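Search this guide Enter a keyword Go

Section 4: Setting Up and Loading the Fruit Baskets

4.1 Purpose of this section

This section sets out how the perforated plastic baskets supplied with the Serside storage range are to be prepared, filled and stacked for whole fresh fruit. It applies to pantries, school kitchens and small shops. Dried fruit, cut fruit and vegetables with soil on them are dealt with in Section 6.

The procedure was prepared by Oliwia Marciniak and revised in November following comments from the Baluyot kitchens. Questions about its content should be addressed to Mpho Visser at the Serside office.

4.2 Before first use

1. Remove all labels, ties and packing film from the basket.

2. Wash the basket in warm water with a mild washing-up liquid. Use a soft brush on the slots in the walls and floor, working from the inside outwards.

3. Rinse with clean water and stand the basket on one end until it has drained. Dry the rim and the handles with a clean cloth.

4. Run a gloved hand along the rim and across the floor. A basket with a split bar or a sharp edge must be put aside and must not be used for soft-skinned fruit.

Note: The floor of the basket has one solid patch where there are no openings. Water tends to collect on it after washing. Wipe it separately.

Caution: Do not use bleach or scouring powder. Both roughen the plastic, and a rough surface marks the skin of ripe fruit.

4.3 Placing an empty basket over fruit

An empty basket may be set down over fruit that has already been laid out. The openings allow air to pass and allow the fruit underneath to be checked by colour without lifting anything. 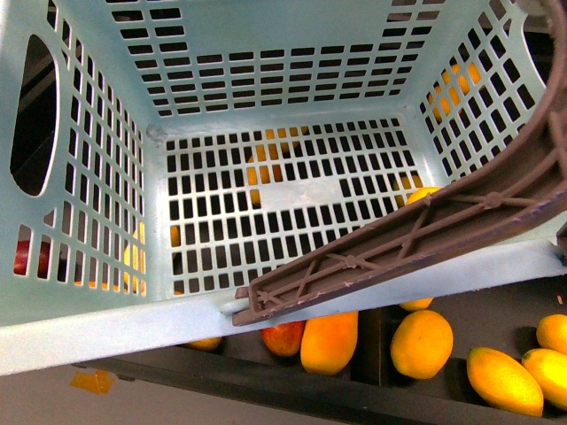

1. Lay the lower fruit in a single layer. Turn any stalks to the side so that they do not point upwards.

2. Hold the basket level, with one hand on each side, and lower it slowly. Let go only when it has come to rest.

3. Press lightly on each corner of the rim in turn. If the basket rocks, lift it clear and move the fruit that is causing it to tilt. Do not push the basket down to level it.

4. Look through the floor and the side walls. Any fruit that is pressed hard against the bars should be moved.

Caution: Where the rim of the basket is resting on fruit, no further load may be added. The weight must be carried by the shelf or by the basket below -- never by the fruit.

4.4 Loading the upper basket

1. Begin with the firmest fruit. Lay each piece on its side, close to a corner or along a wall, where it is least likely to roll.

2. Set each piece down by hand at floor level. Fruit dropped from the height of the rim will bruise, even when no mark is seen on the same day.

3. Work from the walls towards the middle, leaving a small gap between pieces.

4. Stop at one layer for mangoes, peaches and ripe pears. Lemons and oranges may be laid in two layers.
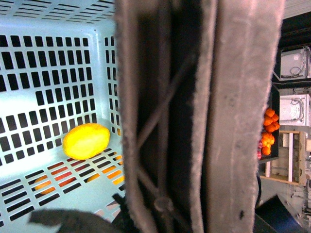 5. Enter the time of loading on the Nikier card and hang the card from the handle. The time of the first piece is the one to be recorded.

Note: Kitchens that weigh their stock should allow 450 grams for the empty basket. The scale should be set to zero with the basket in place.

4.5 Daily check

1. Check each basket in the morning, before the first fruit is taken.

2. Look at the lower layer through the floor slots. Dark or sunken areas on the skin mean that the upper basket must be emptied and lifted off for a proper inspection.

3. Remove spoiled fruit at once, together with any piece that was touching it. Wipe the bars nearby with a damp cloth.

4. Use fruit from the lower layer first, unless the card shows that the upper basket was filled earlier.

4.6 Spare parts

Card holders and replacement baskets are ordered through Stakex under reference 112. Orders should be marked for the attention of Marites Villanueva and should state the colour required. Handles are moulded as part of the basket and are not supplied separately.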